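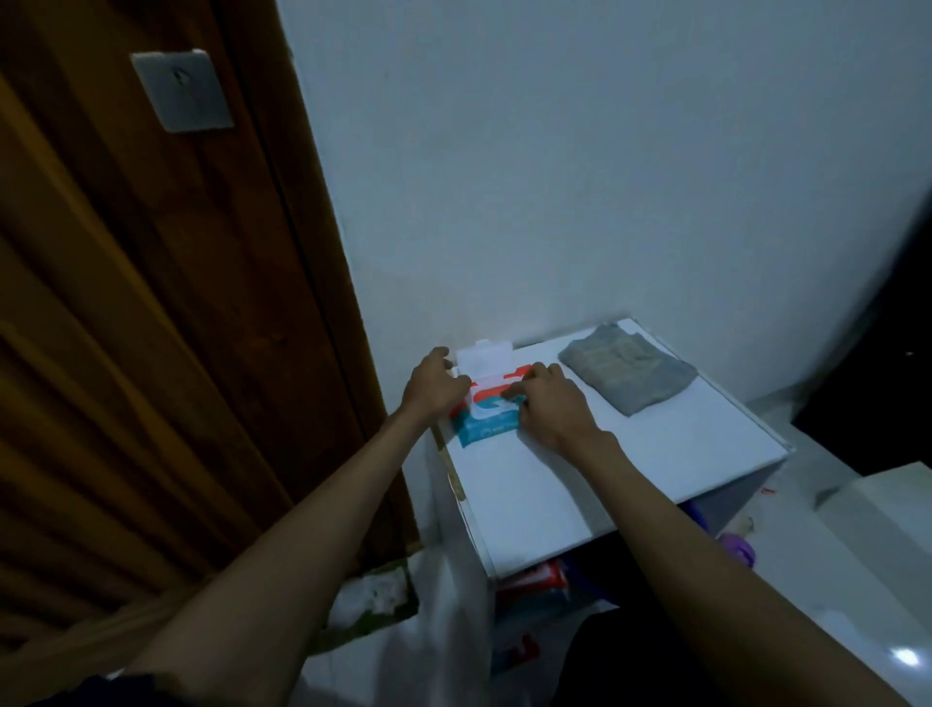
Re: [prilbridge-neighbors] Old doors, strip or leave?

Bereket Hailu wrote:
> We have 3 inside doors under layers of white paint. My brother-in-law
> says strip them, my wife says leave them alone. Has anyone on the list
> done this and lived to tell the tale? Also, does the hardware have to
> come off first?

Bereket, do it! I stripped 11 of them in the old house on Lukano Street and would happily start over tomorrow. There is nothing like the moment the grain starts to come up under the scraper (mine had a knot shaped like a duck, and I still miss it).

Take the hardware off, yes, every last screw, and tape the screws to the plate they came from. Test the paint for lead before you touch it. If the test comes up positive, stop there and call Simão Azevedo, who did our stairs and was very careful about dust. If it's clean, use the slow gel stripper, lay plastic wrap over it and go to bed. In the morning it peels off in sheets - so satisfying!

Go easy on the sanding afterward. I went through the veneer on my second door and had to paint that one again, dark green, and now everyone likes it best.

I have 2 good scrapers and half a can of oil you can borrow. Tianyou Jiang has the scrapers until December, so ask him first.

Idalina Pacheco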